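The Toy Sort, Part One (Gallery)

8 Dec 2019

So this is the page I promised everyone in the family thread! I spent most of November digging toys out of every corner of the house, the garage and (somehow) the linen closet, and then the whole lot went to Clerkham to be sorted for the swap. A bunch of you asked how we decided what goes where, so I'm putting that on the page too and you can skip whichever bits you don't care about.

First, the rules we ended up with, after a lot of arguing over cocoa. Small figures and rubbery creatures go together. Plush gets its own pile, unless it's tiny, in which case it rides with the small stuff. Anything with a battery door gets opened and checked, and if there's crust in there it goes straight into the recycling box. Puzzles have to be counted. I know, I know. I did a 100-piece one on the living room rug and came out with 98, and I was so annoyed that I lifted the couch up, found the missing 2, and felt like a champion for the rest of the evening.

Board games were the worst part. We had Porkell in the big box and Porkell in the travel box, and at some point the cards from both had been shuffled into one deck, so I had to go by the color of the backs. If you lent us a copy of Rerex in the last few years, please write to me, there's one with a name inside the lid that I can't read (it could be Maurya? or Moira?) and I don't want to give away somebody's game.

Building bricks I gave up on. They're all in one tub. There were 800 on the label when we bought the set and I'm sure half of them live under the radiator now. Whoever takes the tub gets what they get, and it's still a really nice tub with a lid that snaps.

Washing was easier than I expected! Rubber and hard plastic can sit in a sink of warm water with a squirt of dish soap, then a quick go with an old toothbrush in the creases. Don't soak anything with a squeaker, it fills up and then it dribbles on you for days. Small plush went in the machine inside a pillowcase with a knot in the end. 17 of them came out looking better than I do in the morning, and one elephant came out flat. He's staying with me.

Okay, on to the sorting itself. Small toys go in the open bin and come out one by one, which is slow, but you do notice more that way.

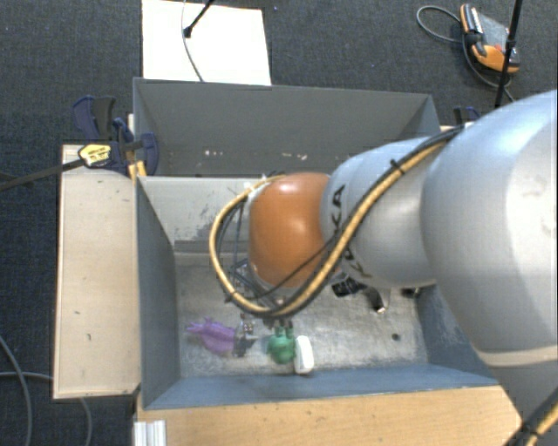 The small-toy bin at Clerkham, with the gripper right over the little green guy. I'm very fond of that purple one with the pointy bits next door, and if no one speaks up I may be swapping for it myself.

Veronica Grecu wrote in to ask whether she could bring single toys to the swap, or if they have to come in sets. Singles are fine, Veronica! The only things we want complete are puzzles and games, and if a game is short a pawn just tape a note on the lid saying so. Someone will have a button that fits.

Still to do on my side: find bags for the doll clothes, match up the tea set saucers, and write price-free labels (it's a swap, please stop sending me prices). I'll start part two of the gallery once the plush is done, and the dress-up trunk will be in that one too. If you've got shelves or flat boxes you don't need, leave them on my porch, left side, away from the drip.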